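Search the archive Enter keywords Go

Thursday, March 27, 2025
By Deepika Rao
Reading time: 2 minutes

Re: [trumdale-coffee] the paper cup situation

Dennis Hebden wrote:
> Could whoever restocks the rack please keep to one kind of cup per
> stack? I pulled a single cup on Monday and got several, plus the
> rest of the stack in spirit. Also, do we need three designs?

Dennis, I have looked into this with the seriousness it deserves. The three designs are left over from three separate bargains. I bought the last sleeve from Awwad in February and I'd do it again, at that price.

The rack does have a flaw. The arms slope, the cups nest tight, and if you tug instead of twisting, the neighbors come along. Then you're herding cups across the steel with both hands while the line behind you offers advice.

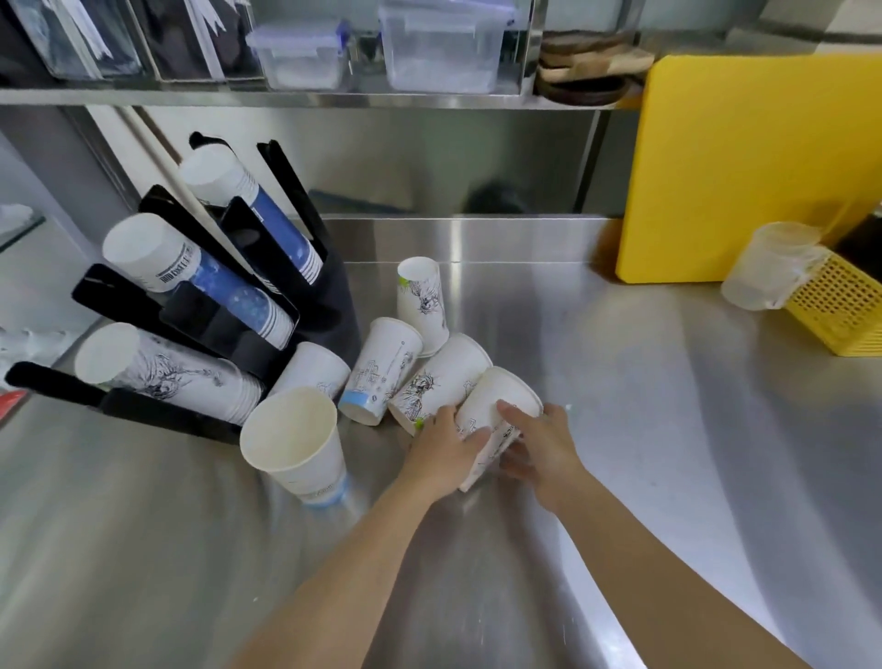
Hayley Oakley wants it known that twisting does nothing for the bottom stack, and that she has been taking hers from the top since the day we got the thing. She would also like lids.

Lids are a separate thread. For now: twist, don't tug. Cups that land on the counter get used first, unless they've been on the floor. I have 216 more in the closet, all plain, so Dennis gets his wish sometime around May.

Deepika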